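Section 4: Washing club kit in the Vikside washer-dryer

Welcome back, and well done for getting the machine level and plumbed in, as that was the fiddly part. From now on it is mostly a matter of choosing the right programme, and sports kit is a good place to begin (it certainly gets plenty of use in our house!).

Before you start

1. Turn out every pocket and shake off any dried mud outdoors.
2. Read the care label. If it has washed away, treat the garment as a delicate one.
3. Keep strong colours together and away from whites for at least the first 3 washes. 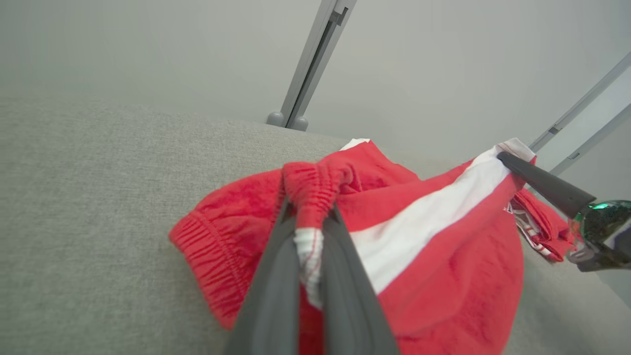

4. Turn anything with printed or stitched-on lettering inside out, and tie drawstrings in a loose bow so they don't wander off inside the waistband.

Note: Grass stains come out much more happily if you dab them with a little liquid soap and leave them for 18 minutes before the wash. Please don't scrub, however tempting it is.

Running the programme

5. Load the drum loosely. You should be able to slide a hand in flat above the clothes.
6. Pour liquid detergent into the left-hand drawer, up to the lower line. Leave the softener drawer empty, as softener clogs stretchy fabrics.
7. Turn the dial to Sports and press Start. The display will show 90, which is the running time in minutes, and it may dither a bit while the machine weighs the load.

Caution: Never force the door at the end. The lock takes a moment to let go, and you will hear a click.

Drying

8. Take everything out promptly and give each piece a good gentle shake.
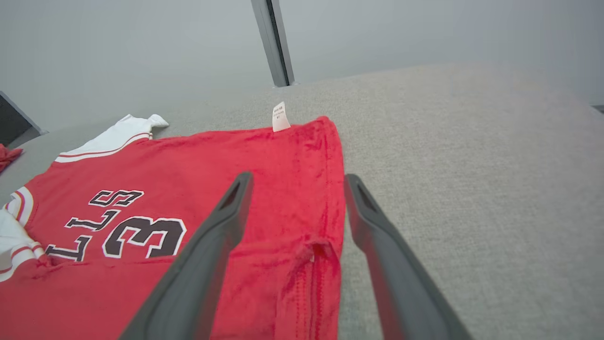

9. Dry on a rack or a line, out of strong sun. If you must use the dryer, choose Low and stop it while the seams still feel slightly damp.
10. Iron on the reverse only, with a cool iron, and go round any lettering instead of over it.

Caution: Do not tumble dry shin pads, gloves or anything with a foam lining.

If the display shows 27, the filter wants cleaning, so turn to Section 6, where Beathag Lennox has kindly written out the whole job step by step.

Text by Rhona Kinnear, revised 2021-04-26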